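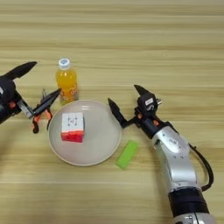
Friday, February. Second day on the Trurnley store mock-up. The Pulton brief came back overnight with changes to the front third of the shop, so the entrance table has to move again. They now want it 30 inches further in, which leaves the window bay open but puts the table legs right on the floor joint. I taped the new position and left the old tape down so both can be compared on Monday's walk-through. Color is still not settled. Their brand deck has the red-pink and white split that the cube on the plate has, one block over the other with a hard line between, and on a wall that size the hard line is going to show every dip in the board. Asked for a 12 mm shadow gap at the change of color. No answer yet.

Shelving. The Nunach uprights arrived in one delivery, 619 pieces on the note including brackets. I checked the uprights and the long brackets. Short brackets still to do, they are in the crates behind the paint store. Finish is good on everything I unwrapped. Two uprights have the slots punched slightly low, so a shelf across that pair sits out of level. Marked both with blue tape and set them aside. They can be used for the end bay where nothing spans across.

Built bay 1 and bay 2 complete. Bay 1 has the deep shelf at hip height as drawn. I don't like it. Folded knitwear on a shelf that deep ends up in two rows and the back row never gets touched. Tried the shallow shelf in the same slot and it looks better and the stack is easier to reach. Sent a sketch to Pulton with the shallow version and said we would keep the deep one for the bottom only.

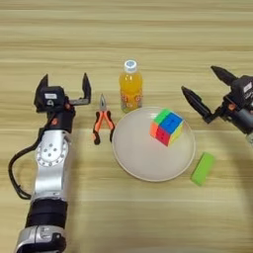 The hanging rail in bay 2 is at the height given on the drawing, but with long coats the hems come down to within a hand's width of the floor, and that will be a problem for cleaning. Moved it up two slots. The top shelf then gets too close to the rail to lift a hanger off cleanly, so the shelf has to go up one slot as well. Write this on the drawing before it gets lost. Same change applies to every coat bay, so bays 2, 5 and 6.

Lighting. Tried the Nakajima track heads at the wide setting first and then the narrow one. Wide gives an even wash on the wall but the front of the rail goes flat and the dark fabrics all look alike. Narrow picks out the sleeves well and leaves the lower shelf in shade. Best so far is narrow on the rail and one wide head per bay for the shelves, with the track pulled forward by one ceiling panel. Glare at the mirror is bad with the track in that position. If you stand where a customer would stand, one head is straight in your eyes. Turned it toward the end wall for now. Needs a louver or a different spot for the mirror.

The floor area for the mock-up is 1592 square feet including the fitting rooms. Pulton's new plan uses the same outline, but the fitting room corridor has become narrower and the bench has gone to the other side. With the bench there the curtain on the first room catches on the corner when it is pulled all the way open. Options are a shorter bench or a curtain that stacks on the left. I would go for the curtain. Bench is already upholstered.

Cash desk. Top is on, drawer runners fitted, bag slot cut out. The slot is wide enough for the medium bag but the large one has to be folded to go in, and staff won't do that at a busy time. Leave as is until we hear which bag sizes Trurnley is getting. The cable hole at the back needs a grommet, the edge is rough.

Price ticket holders: the clip-on type falls off the shallow shelf because the front lip is thinner there. The magnet type holds on both. Order magnets for all bays.

Left to do:
short brackets, check against the note
second coat on the end wall
louver for mirror light
mark up drawing with rail change, bays 2, 5, 6
ask again for an answer on the shadow gap

Closed up at 6:15. Heater in the paint store left on low for the end wall.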